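Foro Ikorar > Robótica educativa > Proyectos de clase y clubes

Tema: Club de robótica, prueba de "ordenar la mesa" para marzo: ¿cómo puntuáis los agarres?

tornillo_m3
Lun 24 febrero

Hola a todos, vuelvo por aquí después de siglos. Llevo el club de robótica del instituto este curso (los martes por la tarde, grupo de 13 alumnos de primero y segundo de bachillerato) y nos hemos apuntado a la muestra Arnunano, que es en marzo. La prueba se llama "ordenar la mesa": te ponen cosas normales encima, el brazo las coge y las deja donde diga el juez. Nada de cubitos de colores.

El problema es que las bases son una página y media y de la puntuación solo dicen que "se valorará la calidad del agarre". ¿Y eso qué es? Mis chavales llevan dos semanas discutiendo. Unos quieren contar solo si el objeto llega, y otros quieren restar si se resbala, si empuja lo de al lado, etc. Si alguien ha ido otros años, que me cuente, por favor.

Usamos el entorno Cusi para programar la secuencia, por si sirve.

eglepaju
Buenas! Yo fui el año pasado con mi grupo. El juez llevaba una hoja con tres columnas: coge, transporta, suelta. Cada una valía lo mismo. Lo de la calidad lo miraban en la última, o sea, si lo dejabas de pie o lo tirabas de cualquier manera. A nosotros nos fundieron ahí, soltábamos desde demasiado alto y todo rodaba.

tornillo_m3
Uf, pues soltar es lo que menos hemos ensayado jajaja. Gracias, Eglė. ¿Y os dejaban repetir?

eglepaju
Un reintento por objeto, con penalización. Y el tiempo seguía corriendo, ojo.

Pinza_Floja
A mí eso de las tres columnas me parece fatal, lo siento. Coger una cosa redonda y lisa no cuesta lo mismo que coger un pan, y con ese sistema valen igual. En mi club damos un peso a cada objeto antes de empezar y se acabó la discusión. El que quiera arriesgar, que arriesgue.

tornillo_m3
Ya, pero ¿quién decide el peso? Porque si lo decidimos nosotros, los míos le ponen el máximo a lo que ya les sale, que los conozco. Os pongo la mesa con la que andamos ahora, así veis el plan: la botella de Nescafé, el cuenco verde de borde ondulado con el bollo dentro, dos bolis, la regla transparente y la cosita rosa que tiene la pinza entre los dedos.

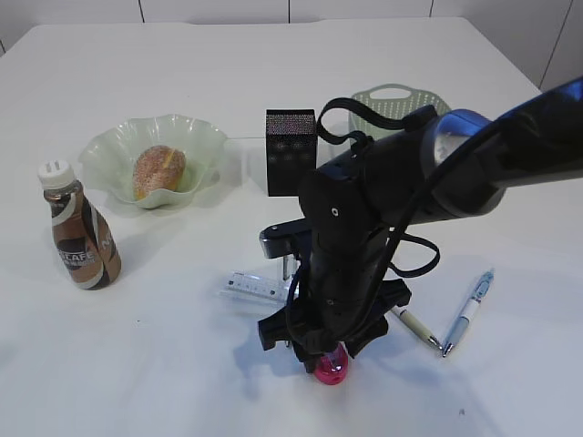 ¿Cuántos intentos por objeto hay que hacer en los ensayos para fiarse del porcentaje de acierto?
Con 20 por objeto ya se ve cuál os falla de verdad; si dos objetos quedan muy parejos, subid el número solo en esos dos.

profe_brotska
Me meto, que de esto algo sé (coordino el taller Brotska y llevo unos cuantos años con brazos y adolescentes, combinación peligrosa). Estoy a medias con Pinza_Floja. Los pesos están bien, pero sacadlos de vuestros propios ensayos. Apuntáis todos los intentos, calculáis el acierto de cada objeto, y el que más falla es el que más vale. Así no opina nadie y encima practican estadística, que luego en la memoria queda de lujo.

Nosotros en el curso pasado acabamos con 326 agarres válidos en la hoja de cálculo. Queríamos llegar a 400 y no hubo manera, se nos echó encima la fecha. Pero daba igual, la tabla ya no se movía.

Pinza_Floja
Vale, eso me convence más. Aunque sigo pensando que el pan tiene que ir aparte. Un bollo lo aprietas y se deforma, entonces ¿qué es un acierto? ¿Que llegue entero? ¿Que llegue?

eglepaju
En Arnunano no pusieron comida cuando fui yo, eh. Igual este año sí, no lo sé. Yo le dedicaría poco tiempo.

tornillo_m3
El bollo fue idea de Meinir Vaughan, la compañera de Tecnología que me ayuda, y la verdad es que a los chavales les encantó. Ella dice que si aprenden a cerrar la pinza con suavidad en algo blando, luego lo duro sale solo. Yo no lo tengo tan claro, pero oye, están motivadísimos y no les voy a quitar el bollo ahora.

Pinza_Floja
Pues discrepo con Meinir, con cariño. Para lo duro y liso necesitas fricción, y eso con suavidad no lo arreglas. Probad a poner goma en las yemas.

profe_brotska
Goma sí, pero mirad antes las bases, que en algunas muestras no dejan tocar la pinza.

tornillo_m3
Las he vuelto a leer y no dicen nada. Voy a escribir a la organización hoy mismo, que paso de que nos descalifiquen por un trocito de goma.

Otra cosa que me trae loco: los objetos planos. La regla sobre todo. Tumbada en la mesa no hay por dónde meter los dedos, y transparente encima! ¿Cómo lo hacéis?

eglepaju
Arrastrar hasta el borde de la mesa y pinzar lo que sobresale. Es un clásico. Tardas más, pero sale.

cablesuelto
Hola, soy alumno (de otro insti, no del de tornillo). Nosotros arrastrábamos también, pero la regla se nos caía al suelo la mitad de las veces, hay que ir muy despacio en el último trozo. Y lo de los bolis, si están paralelos y muy juntos, empezad por el de fuera. Perdimos un montón de puntos por mover el otro sin querer.

tornillo_m3
Mil gracias, cablesuelto, eso se lo leo mañana en voz alta. A ti te van a hacer más caso que a mí.

Pinza_Floja
Lo de arrastrar al borde a mí me parece hacer trampa, si la prueba es de agarre. Se mueve el objeto sin cogerlo.

eglepaju
Pues el juez nos lo dio por bueno. Es manipulación igual, la gente también lo hace con una moneda encima de la mesa.

profe_brotska
De acuerdo con Eglė. Mientras las bases no lo prohíban, vale. Pero preguntadlo en el mismo correo de la goma y así vais tranquilos los dos bandos.

tornillo_m3
Hecho, va todo en el mismo correo. Resumen de lo que voy a proponer en el club: hoja con las tres columnas de Eglė, pesos sacados de los ensayos como dice profe_brotska, y el bollo en tabla aparte para que Pinza_Floja duerma bien. Empezamos por soltar, que es lo que peor llevamos.

Pinza_Floja
Jajaja gracias por pensar en mi sueño. Pon la tabla cuando la tengas, aunque esté a medias.

cablesuelto
Una pregunta, ¿la altura de soltar la ponéis fija en Cusi o distinta para cada objeto? Nosotros la teníamos fija y creo que por ahí venía parte del lío.

tornillo_m3
Fija de momento. Lo cambio el martes y os digo.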